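Section 4. Recording Your First Kitchen Examples

By now your arm should be bolted down and calibrated (if it isn't, please go back to Section 3 and take your time with it, we'll wait). This is the part most people look forward to! You'll be guiding the arm through a small chore again and again, and the Barkard recorder will save each try as one example for the learning system to study.

Set aside an unhurried morning. A good first batch is 80 examples of one chore, and your hands will want a rest after every 50 or even sooner.

1. Choose one chore and write it down in a single plain sentence, such as "Pick up the bottle and set it beside the toaster oven." Everybody who takes a turn should read the same sentence.

2. Lay out your props where the arm can reach them. Leave the toaster oven unplugged.

3. Run the arm slowly through its full swing once, watching the cable the whole way. If it pulls tight or snags on anything, stop and give it more slack.

4. Press Start on the recorder and wait for the beep. Anything you do before the beep is lost.

5. Guide the arm through the chore at an easy, steady pace. A little wobble is fine, and so is a second try at the grab, as long as you finish.

6. Press Stop, then choose Keep or Toss. Be generous with Toss during your first hour, while you're still getting the feel of it.

7. Move the props a hand's width or so and go again. Turn the bottle, slide the dish, swap their places now and then.

Note: The Quinlan folder on your computer holds up to 891 examples. Copy your work elsewhere before you get there, as the recorder will start writing over the oldest ones.

Caution: Keep fingers, sleeves and long hair away from the joints whenever the arm has power, even if it is standing still. Pick up any stray screws before you press Start.

If the recorder shows message 99, it has lost touch with the arm. Save what you have, switch both off, and begin again from step 3.

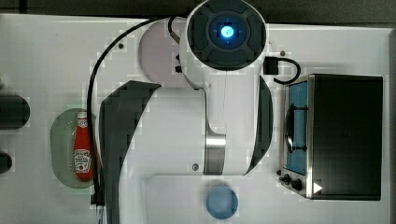 Photo: Garba Ogunleye / Pestach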